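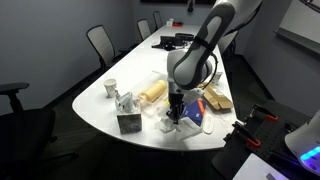 Step 1: Get everyone's calendar before you pick a room

I plan the quarterly get-together for our little trade group and I used to do it backwards. I'd fall in love with a room, pay the deposit, and then find out half the members were away for Easter. So dates first! Send out a poll with three or four options (no more, people give up scrolling) and close it after a week, even if you're still missing a couple of answers.

Our spring one always lands in April and I start the poll straight after New Year. You might get away with less notice if your lot all live in the same town. Mine are split between Warkberg and Ilotness, so there are trains to think of.

Step 2: Work out what you can spend

Write down one number and stick it at the top of your notes. Ours last time was £1,644 for the full day, and that had to cover the room, lunch, tea and coffee twice, and a speaker's train fare. The room came to £518 of that, VAT included. Always ask about the VAT, by the way. I got caught out my first year and had to send a very grovelling email.

Step 3: Ring the venue, don't just fill in the form

The online forms are fine for checking a date, but you'll learn far more in a five-minute call. I ask:

What time can we get in, and is set-up time charged?
Can we bring our own food?
Is there a screen, and which cable does it need?
Where do people park?
What happens if we cancel?

Get the answers in an email afterwards. I just write "thanks for chatting, here's what I've got down" and let them correct me.

Step 4: Sort out the seating

With up to 20 people I like everybody at one big table, as the conversation is so much better. Once you get to 30 you're into rows or small groups, and you'll want someone with a loud voice to keep it all moving (Pravesh Maluleke does ours and he never needs the microphone).

Step 5: Send one proper email

Put everything in it: address, start time, lunch, parking, your mobile number. Send it two weeks ahead and again the afternoon before. I paste exactly the same text both times, and I still get at least one call at 8.45 in the morning asking for the postcode!

Step 6: Pack a box

Mine lives under the stairs and has pens, name stickers, tape, an extension lead, a spare adaptor, teabags, bin bags and a packet of decent biscuits. Refill it when you get home and not the night before the next one, trust me on that.

Next time I'll go through how I do the agenda and the minutes.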